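Ristlow Bento Carrier: two months of packed lunches

I bought the Ristlow in September after my third leaky soup tub, and I've been telling everyone at work about it ever since.
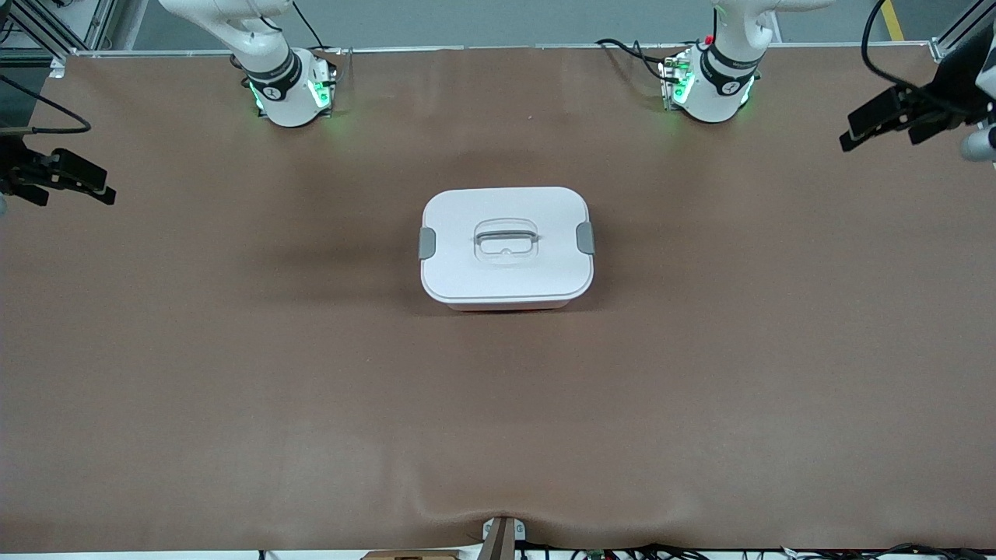 My old routine was leftovers in whatever lid I could find, wrapped in a grocery bag and a prayer. Now I cook a big pot of lentils or fried rice at night, fill this before bed, and grab it on the way out the door at 7. So much easier!

The clips are the best part. They shut with a proper snap, and I've carried curry on the Handinden bus (20 minutes, lots of potholes) without a drop in my bag. The handle folds flat into the lid, so it stacks in the fridge – a big deal when you share one shelf with two teenagers.

Size is generous. I get a full dinner portion plus fruit, and my friend Natalia Cuevas fits a whole salad in hers. She came over from a Liew, which she liked fine until the hinge went.

A few gripes. Tomato sauce stains the base if you leave it overnight, and the seal needs to come out for washing or it starts to smell. I use a toothpick for the groove. Also, let hot food cool before you close it – the lid gets really hard to open otherwise.

Mine came from Dromura and they had replacement seals in stock too, so I ordered a spare.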